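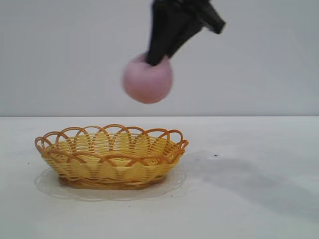
How do you tell when an old fishing smack changed hands?

You look for the bill of sale copied into the port register, and when that's missing you work from the crew lists, the mortgage entries and whatever the local paper printed that week.

3. Working out who owned the boats

I went into the Bemport register thinking the ownership side would be the easy part. I had 190 smacks on my list, every one of them with a number, a builder's name (mostly) and a column for owners. What I hadn't reckoned with was how often the clerk wrote a new name over an old one and left the date out. Around 80 of the boats have at least one sale like that, where I know who had her and who got her but can't put a day to it.

So I dated those sales as a range. The early end is the last paper that names the old owner, and the late end is the first one that names the new owner. Shu-fen Liu did the same job on her own for a batch of the boats, without looking at my notes, and where we disagreed we went back to the page together. Most of the arguments were over handwriting. A few were over what counts as a sale at all – a father signing his boat across to a son, for instance, which I kept in, and which she would have put in a list by itself.
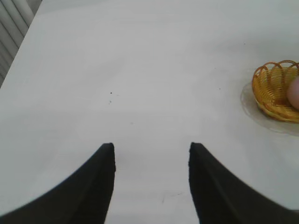 Figure 2. Two black gripper fingers, seen from the wrist camera.

The name changes gave me far more trouble than the sales. Take the ketch Jovar. She shows up as a new boat in the July returns, already two owners deep, and I spent far too long hunting for her builder. Dariusz Zieliński spotted that her length and her mast positions matched a smack called Simon, which drops out of the register the same summer with no note of loss or breaking up. Same tonnage too, once you allow for the change in how it was measured. I now treat them as one vessel, and I've marked the join as likely.

I tried that trick on the rest of the list and got six more matches I'm willing to print. There were others I wanted to believe in (oh, so many!), but a matching length alone isn't much to go on when half the yard's boats were built off the same molds.

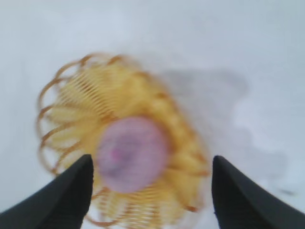

Figure 3. Woven basket with one round object inside, seen from above.

Then there are the boats that left. Korkon took a good share of them once the oyster grounds gave out, and the Korkon books start a fresh number for every arrival, with the old port written in the margin if you're lucky. Hartmut Gerlach lent me his transcript of those margins, and I've followed his spellings even where I'd have read a name differently. 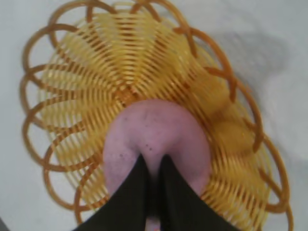

Shared ownership is where a simple list of names falls apart. A smack was split into shares, and one partner might sell out years before the next, so there's often no single day when the boat passed from one set of people to another. I ended up picturing it like the rim of that yellow basket, big open loops with each one lying partly over its neighbor. Each owner's time is a loop, and the overlap is the stretch when two names were good at once. In the tables I give both the start and the end for every shareholder, even though it makes the rows long, and I leave a blank where the register does. Keegan Caron has talked me out of filling those blanks with guesses, and the few I'd already put in were taken out before I closed the tables on Aug 13, 2021.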